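Ticket 290: left finger sits crooked when the gripper is open
Project: Wulska student gripper, Steinbach robotics club
Opened by: Theda Hinrichs
Assigned to: Gudrun Vogler
Status: open

Problem
The fingers close fine on the foam cube but miss thin parts. Pens slide out at the bottom. It started after we swapped in the new set of printed fingers in October.

Checked so far
1. Screws on both fingers. One on the right was loose, tightened it. No change.
2. Ran 20 open and close cycles with nothing in the gap. No skipped steps, motor sounds normal.
3. Looked at the pads over the bench with the gripper open. The left one has a small uneven notch on its bottom edge, low on the right — could be a chip or a bad last layer.

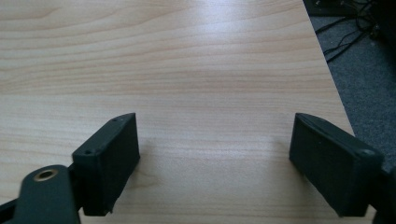
4. Swapped the left finger for the spare from the Rulitz print. Pens held 3 times out of 4, so better but not fixed.

Comment from Gudrun, 4:20
Check the link arm too. If the brass insert went in at an angle, the finger will tilt whatever pad you put on it. Sieglinde has the square.

Comment from Theda
Will do next session. Please don't throw out the old finger, I want to measure it first.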